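Slide 6 - what the wrist camera gives the planner

Good morning again. In this part I speak about Wullovik, our grasp planner, and why we changed the way it finds the table.

In the first version we fitted one flat plane to the whole view. On the bare desk in Domínguez it worked well. Then Manuela put a checked cloth on it, and the planner began to report small obstacles where there was only fabric. (Wait for the next slide.)

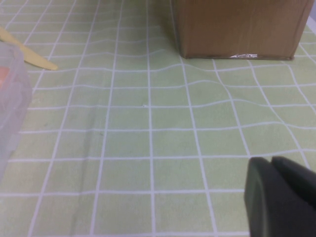
So now we fit 11 small patches, and each patch can have its own tilt. Wrinkles go to the surface and stay out of the object list. The fingers are masked before the fit, with the joint angles from the controller.

Clear plastic is still hard. The depth goes through the wall, and we get points from the thing inside, or from the cloth. Joaquín's fix is to keep any region with unstable depth as "unknown" - the arm may go over it, but never through it.

Numbers, say them slowly: 690 planning requests in January, 4 stopped by the safety check.

If someone asks about speed: Estela has the timing plots, slide 9.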